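**Trevar puts the white vanity to work, and reports which parts of the pitch hold up**

GAKSTEAD — Trevar, the home furnishings tester, today released its March notes on ornate dressing tables, the white, curly-legged kind that furniture sellers keep describing as "timeless." The notes cover 2 months of everyday use and draw on 2,371 replies to a reader survey. They are not entirely kind.

The survey asked people who own a vanity what they do at it. Over 900 said they mostly put things down on it. Sitting in front of the mirror, the reason given in nearly every catalog, came second.

"We went in doubting the whole category and came out doubting most of it," Trevar said in a statement. "The mirror is useful. The carving is a matter of taste and a matter of dusting. Sellers talk about the first and skip the second."

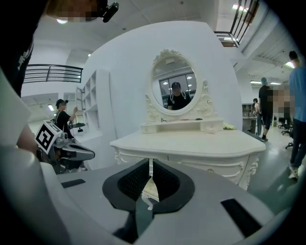
Storage is where the claims get thin. Sellers like the word "organizer," and Trevar would like to know what is being organized. The style puts a low shelf section with small drawers under the oval mirror, and the ledge fills up anyway: a thin dark brush-like item, a small clear object, something pale yellow and crumpled toward the right end. Small drawers suit small things, provided somebody opens them. Most survey replies suggest that people stop opening them after the first few weeks and go back to using whatever flat surface is closest.

Trevar's notes also question the advice, common in showroom leaflets, to buy a matching tray, a matching jar set and a matching box for cotton pads. A tray on a crowded top takes up room and then gets crowded itself. Trevar suggests clearing the top once, putting back only what gets used in the morning, and waiting a while before buying anything else.

Adamczyk, the Gakstead retailer that sells several vanities in this style, was sent the notes before release. It disagreed with the section on carved legs and aprons, saying that buyers "know what they are choosing." Trevar has left the section in. Scrollwork collects dust in the grooves, and a flat cloth does not reach it. A soft dry paintbrush does — slowly. 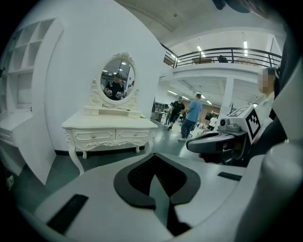 On placement, the notes are shorter. A vanity goes where the light is decent and where there is space to pull out a seat. The habit of pushing one into the last free corner of a bedroom gets no support from the replies, and neither does the idea that a white piece "opens up" a small room. Trevar could find no one at the sellers it contacted who would explain what that means or how a buyer could check it.

The notes do allow that an attached mirror beats a loose one propped on a dresser, and that rounded front corners are easier on the hip in a narrow room. Whether that is worth the price of the carving is left to the buyer.

The full notes appear in Disanari, Trevar's guide to bedroom furniture, available at the Gakstead office and by mail on request. Sellers who want to respond may write to the same office. Replies will be printed at reasonable length — claims about timelessness will be cut.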